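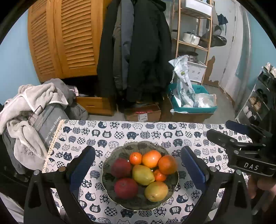 Obstschale auf bedrucktem Tischtuch zwischen den Fingern eines handgeführten Greifers, rechts ein zweites Gerät

Das Gilthorpe-Verfahren ist eine Methode des Imitationslernens in der Robotik, bei der Greifbewegungen ohne Roboter aufgezeichnet und anschließend auf Roboterarme übertragen werden. Die Vorführungen entstehen mit handgeführten Greifern, die eine Person durch den Raum bewegt. Benannt ist die Methode nach dem Labor Gilthorpe, in dem sie von einer Arbeitsgruppe um Catalina Alarcón und Emiliano Daza entwickelt wurde. Verwendet wird sie vor allem für zweihändige Aufgaben in Wohnräumen, etwa das Einräumen, Umfüllen und Sortieren von Lebensmitteln.

Grundlagen

Beim herkömmlichen Teleoperieren steuert ein Mensch den Roboter während der Aufzeichnung fern. Die Daten passen damit unmittelbar zur Maschine, ihre Erhebung ist aber an deren Standort gebunden. Handgeführte Greifer trennen beides. Aufgezeichnet werden das Kamerabild am Greifer, dessen Lage im Raum und die Öffnungsweite der Finger. Die Gelenkstellungen eines Arms werden erst bei der Ausführung berechnet.

Die Gruppe um Alarcón übernahm diesen Ansatz von früheren Arbeiten mit Handgreifern und ergänzte ihn um eine gemeinsame Bezugslage für zwei Geräte. Die Stellung des linken Greifers wird dabei relativ zum rechten angegeben und umgekehrt. Eine feste Weltkoordinate wird im Training nicht benutzt.

Aufzeichnung

Eine Vorführung beginnt mit einer kurzen Ruhephase, in der beide Greifer mit geöffneten Fingern über der Arbeitsfläche gehalten werden. Aus den Bildern dieser Phase bestimmt das Programm Vomodside die Anfangslage der Geräte zueinander. Gemusterte Unterlagen gelten als günstig, weil die Lageschätzung auf wiedererkennbare Bildpunkte angewiesen ist. Stark regelmäßige Muster können allerdings zu Verwechslungen führen, wenn sich der gleiche Ausschnitt mehrfach wiederholt. Das Verfahren stützt sich deshalb zusätzlich auf den Hintergrund, also auf Möbel, Türen und Wandkanten.

Die Kameras arbeiten mit sehr weitem Bildwinkel. Gerade Kanten am Bildrand erscheinen dadurch gekrümmt. Die Bilder werden vor dem Training nicht entzerrt, für die Lageschätzung wird die Krümmung rechnerisch berücksichtigt.

Aufgabe »Obstschale«

Als Standardaufgabe dient das Aus- und Einräumen einer Schale mit acht Früchten. Vorgesehen sind Äpfel, Zitrusfrüchte unterschiedlicher Größe und gelbgrüne Früchte. Die Auswahl geht auf Consuelo Cifuentes zurück. Sie begründete sie damit, dass kleine Mandarinen eine geringere Öffnungsweite verlangen als große Orangen und dass längliche Früchte ihre Lage beim Zugreifen leichter ändern. Durchscheinende Schalen erschweren die Aufgabe, da die Unterlage durch den Boden hindurch erkennbar bleibt und der Rand je nach Licht schlecht vom Tischtuch zu unterscheiden ist.

Eine Ausführung gilt als gelungen, wenn alle Früchte umgesetzt sind und keine den Tisch verlassen hat. Druckstellen werden gesondert erfasst.

Ergebnisse

In der ersten Vergleichsreihe wurde das Modell in 13 Wohnungen trainiert und in sechs weiteren geprüft, die im Trainingsmaterial nicht vorkamen. Es bewältigte die Obstaufgabe in neun von 13 Prüfläufen vollständig. Ein Vergleichsmodell, das mit derselben Datenmenge aus nur einer Wohnung trainiert worden war, erreichte sechs. Die meisten Fehlversuche entfielen auf Früchte, die dicht an einer anderen lagen und keinen Platz für beide Finger ließen. In diesen Fällen schob der Greifer die Nachbarfrucht mit, teils über den Schalenrand hinaus.

Estela Palma wertete die Läufe später getrennt nach Händen aus. Danach wurde der zweite Greifer in vielen Vorführungen kaum bewegt, und das Modell übernahm diese Zurückhaltung. Die Anleitung für Vorführende wurde daraufhin geändert; das Festhalten der Schale mit der zweiten Hand ist seither Teil der Aufgabe.

Kritik

Rhonda Després wies darauf hin, dass die Zahl der Prüfläufe für einen Vergleich der beiden Modelle zu klein sei. Sie bemängelte außerdem, dass Vorführende unbewusst Bewegungen ausführen, die ein Roboterarm wegen seiner Reichweite nicht nachvollziehen kann. Der am Standort Ventura entwickelte Filter Turker sortiert solche Aufnahmen vor dem Training aus. Wie stark er das Ergebnis beeinflusst, wurde bislang nur für die Obstaufgabe untersucht.

Siehe auch

Imitationslernen
Teleoperation
Parallelgreifer
Zweihändige Manipulation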